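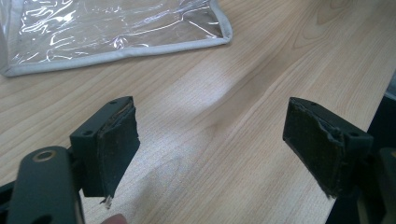 Clear pouch with light gray binding, on a wooden tabletop.

Rornel curved chew, yellow, sold in a clear bag with a looping handle. Clolemix calls it "unchewable", a word we don't trust. Our shop dog needed 20 minutes to leave marks on the last one.

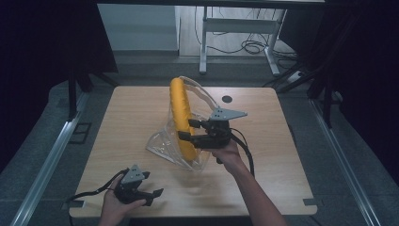
The bag can be kept for storage, says the maker. Fine – we'd still call it packaging, and we don't charge extra for it.
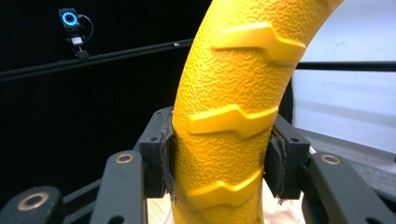

Rornel, yellow: pebbled surface, raised stepped ridges.

The ridges are supposed to clean teeth. We've seen no proof. Buy it for the grip, if at all. Item 326, in stock since March 2018.

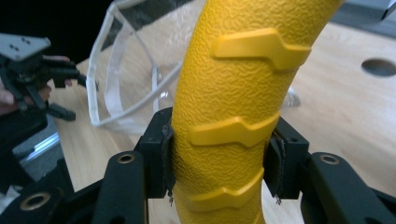

Sigita Baranauskienė: Mine ignored it until November, then wouldn't give it back. Teeth look the same to me.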